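Home Kitchen Laundry Back Room Workshop Write to Us

Sharing a Sink with the Arm: Tips from Our Toy Room
November | By the back room crew at Grukside

We look after other people's dogs all day, and dogs go through toys like you wouldn't believe (160 of them come back to us on a busy Sunday, if the weather is nice and everyone has been out in the yard). For years, putting those toys back in order meant one of us standing at the counter until our feet hurt, picking things up and dropping them in bins. Now we have a robot arm for the picking up, and I've been asked so many times how we get along with it that I thought I'd put our habits down in one place.

Start with the tray. We tried light-colored ones first and kept losing track of pale toys on them, and then somebody brought in a big red one and we never went back. A raised rim is worth having too, especially if your counter is as narrow as ours and the tray has to stick out over the sink.

Put out a few toys at a time and leave room between them. This was the hardest habit for us to break! When you've sorted by hand for years you want to tip out the whole basket and get on with it, but a heap only leaves you untangling things. Spread them out, say three to a tray, and lay the long ropes down so they aren't lying over anything else.

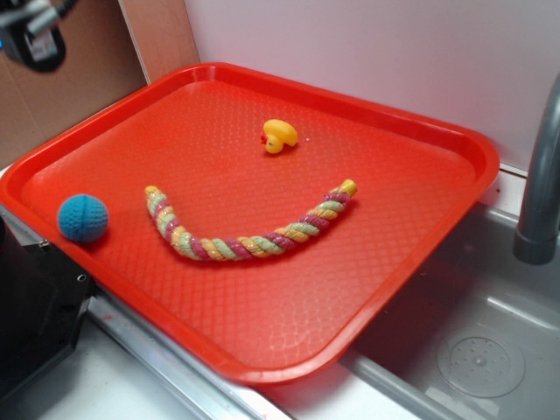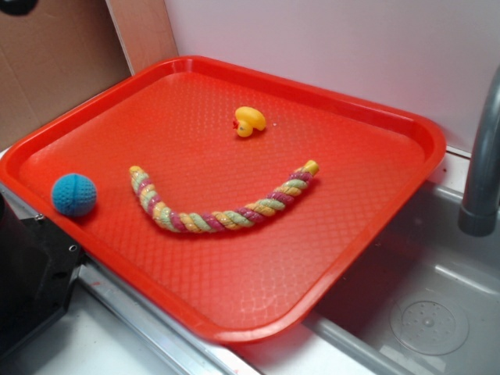
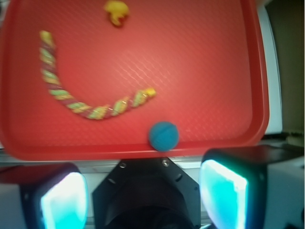 Rope, ball and a little yellow toy, with the fingers waiting at the front.

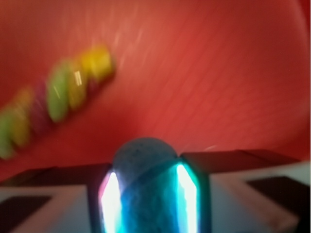 A ball between the fingers.

Keep your own hands for the odd jobs. Chewed seams, loose threads, a squeaker working its way out — those still need a person who will squeeze the thing and look it over properly. We do our checking before anything goes on the tray, so that a toy headed for the trash doesn't get sorted first. Scissors and a trash can stay at that end of the counter.

Wipe the tray between rounds. A soft cloth and a drop of dish soap will do it, and if your tray has a textured bottom like ours, go over it with an old toothbrush now and then. Dry it well before you set out the next lot.

Agree on who may stop it. There are 11 of us on the schedule and every one of us knows where the stop button is, including the newest people and the ones who swear they'll never touch the machine. We also have a rule that you say "reaching in" out loud and wait until the arm is parked. It felt silly for a week or so, and now I catch myself saying it at home in front of the refrigerator.

As for what has changed for us, well, it's a mixed bag, and I'd sooner say so. My back is a lot happier. The last walk of the evening used to get cut short for toy duty, and it doesn't anymore, so the dogs have come out ahead. On the other hand, sorting was when we used to stand around and talk, and I did miss that. We've moved our coffee to 9 in the morning to make up for it, all of us together before the doors open, and the arm stays switched off until the mugs are rinsed.

One last thing: write the bin labels large, and change them when you change the bins. We forgot once and had balls in with the blankets until lunchtime.

Grukside Back Room Tips | Contact | All rights reserved | Back to top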